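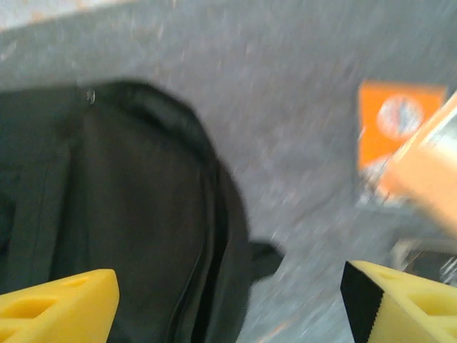 3.2 What people carry, and where they put it

January
By the Prurkeo commuting study group

I went into this part of the study expecting the weight of a bag to matter most. It's what everyone complains about on the train, and it's what our first survey asked for. But once I had the 3,273 diary entries from the Skolano and Balogh lines in one file, weight barely moved with anything. What did move was the number of pockets people said they used (see Figure 2), and I spent a good part of the winter trying to make that go away!

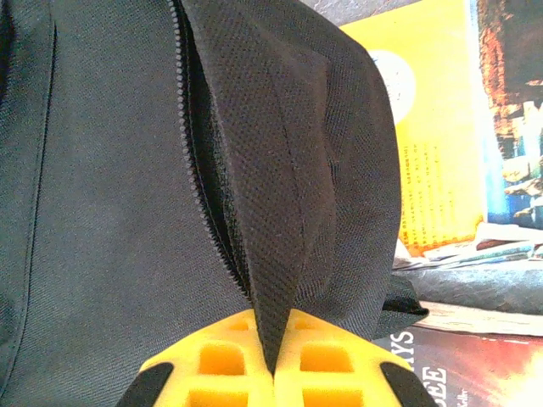
Figure 2. Everyday bags and their compartments.

So I split the entries. Of the full set, 1,831 came from riders who changed trains at least once, and these were the people who kept telling us they'd lost track of something small: a ticket, a key, a pack of gum. Riders with a direct trip hardly ever wrote that down. My guess is that changing trains means opening the bag while standing up, usually with one hand on a rail, and things go back wherever they fit. I can't prove that from diaries alone (a few people on the Drurkow branch wrote pages, most wrote four words), so please read it as a hunch.

We also called back 84 riders and asked them to name the contents of their bag before looking. I loved these calls. Nearly everyone got the big stuff right and then stalled on the little boxes and packets, and several of them started laughing halfway through. The calls ran around 10 minutes each, a lot longer than we'd planned for, and I've kept the long ones in. Dropping them changed the recall scores a bit but left the order of the groups the same.
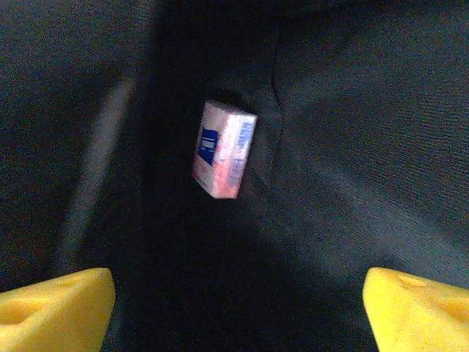
3.3 Seasonal differences

Winter diaries were longer, and gloves show up everywhere in them. I treat coat pockets as separate from the bag here, as in Section 2.

Contact the study group | © Prurkeo | Back to top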